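Toy basket

A toy basket is an open container, kept within reach of small hands, where toys of mixed kinds live together between play sessions. I've been writing up household storage for this site for a while now, and I'd put the toy basket somewhere between furniture and weather. It takes up a fixed spot in the room and its contents shift every day.

Terms

In everyday American usage "toy basket," "toy bin" and "toy tray" all get mixed up. I go by the walls. Mesh or woven sides make it a basket, solid sides make it a bin, and a tray is anything shallow enough that a ball can roll out of it. A toy chest has a lid and gets its own article. Older catalogs (I have a Himham one from a December mailing, no year on it) use "catch-all" for every one of these, and I still like that word.

Typical contents

Balls come first, always. They're the hardest toys to shelve, so they drift into the basket and stay: tennis balls, baseballs, little footballs, the fuzzy or knobbly rubber kind that pick up every hair in the house. Then building blocks that have lost the rest of their set, plastic or wood. Then soft things — a washcloth or two counts, if you've ever watched a toddler put a toy to bed under one.
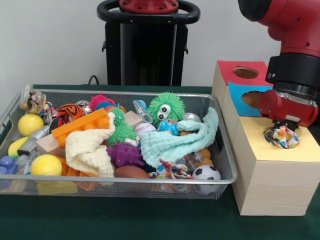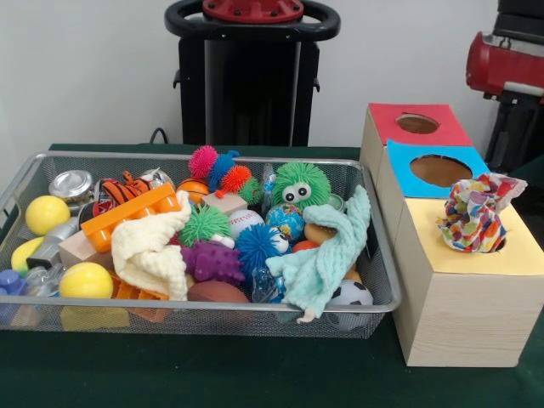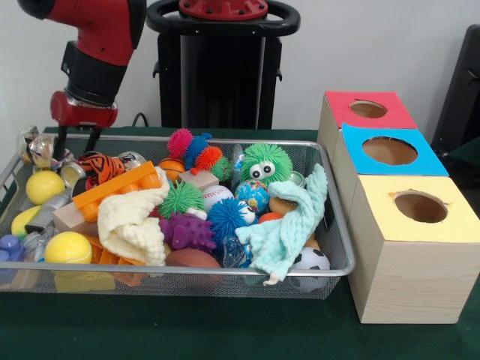 Mesh sides on all three so far, and a washcloth over the toys in each.

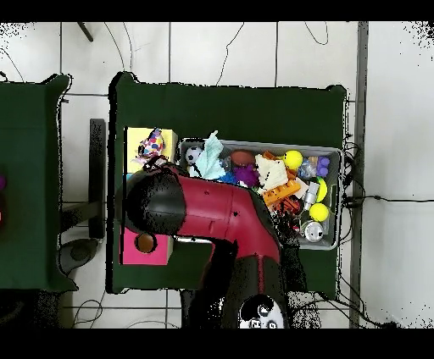
Materials

Wire mesh is my favorite by a long way! Crumbs and sand fall through, and you can spot a missing block from the side without digging. The rim matters more than people think, and a rolled one is much kinder to forearms than a cut edge. Orura made a mesh basket with a cut edge and I gave mine away after 2 weeks. Solid plastic bins wipe clean and don't snag yarn or fuzzy toys, but grit collects in the corners and you have to tip the whole thing out to get at it.

Sorting

There are two schools. The Dimitriou method, which I picked up from a parenting newsletter, gives every kind of toy its own box with a hole in the top, and the child posts things through. Kids love the posting part (mine would post the car keys if I let them), and it works fine for balls and blocks that fit the hole. A cloth takes some stuffing. The other school says dump it all in one basket and call it tidy, and on most evenings that's where I land.

Capacity

Makers like to quote liters, which tells you very little about toys. Imel lists its large basket by count, 300 small balls, and I've never met a family that owned only small balls. Long bricks lie crosswise and hold everything else up, so a basket looks full well before it is. Lay those flat on the bottom first.

See also: toy chest, posting box, laundry hamper

Last edited Nov 29, 2018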